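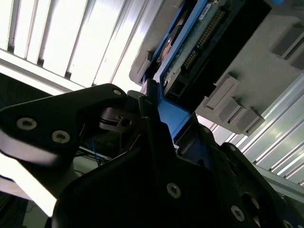
Maintenance > Overhead housings > Module and carrier inspection

12th February
By Lensa Tufa, Koltwood site

Checklist for the module position in the overhead housing, bay 7. Complete before the position is released for use. Mark each line pass, fail or not checked. A line left blank is treated as a fail.

1. Isolation
1.1 Supply to the housing off and tagged. PASS
1.2 Tag number entered in the log. PASS (tag 618)
1.3 Work area under the housing clear of people. PASS
Comment: the tag holder is stiff. Replace at next visit.

2. Carrier
2.1 Blue carrier free of cracks at the corners. PASS
2.2 Carrier wraps the edges of the assembly with no gap. PASS
2.3 No burrs on the lower part of the carrier where it is gripped. FAIL
Comment: small raised edge, smoothed by hand and checked again. Accepted. If it comes back, change the carrier.

3. Board and connector
3.1 Green board seated flat in the carrier. PASS
3.2 Gold pins straight along the full row, viewed from both ends. PASS
3.3 No residue or fingerprints on the pins. PASS
3.4 White label attached and readable with a hand lens. PASS
3.5 Round copper-brown part clear of the edge of its opening. PASS
Comment on 3.2: check under a work lamp. The louvered ceiling light gives glare on the pins and a slightly bent one can be missed.

4. Housing
4.1 Light gray housing free of dents near the module. PASS
4.2 Overhead fixings tight. NOT CHECKED
4.3 Aluminum rails free of play when pushed by hand. PASS
Comment on 4.2: torque driver was out for calibration. Position stays tagged until this line is signed. Gebremedhin Wolde to complete.

5. Records
5.1 Hours since last inspection: 2924
5.2 Previous comments closed. FAIL
Comment: one item from June is still open (missing cable clip, Arville spare parts order). Carried forward.

Result: not released. Repeat section 4 only, then sign.

Comments (3)

G. Wolde
4.2 will be done when the driver is back. Please keep the same tag on it and don't issue a second one.

predel_stores
The clip on the June order was replaced by a different size. Check the width before fitting. We have nearly 420 of the old size if those are still wanted.

Xue
Can 3.2 be split into two lines, one for each end of the row? On the last sheet I got, only one end had been looked at and the line was still marked pass.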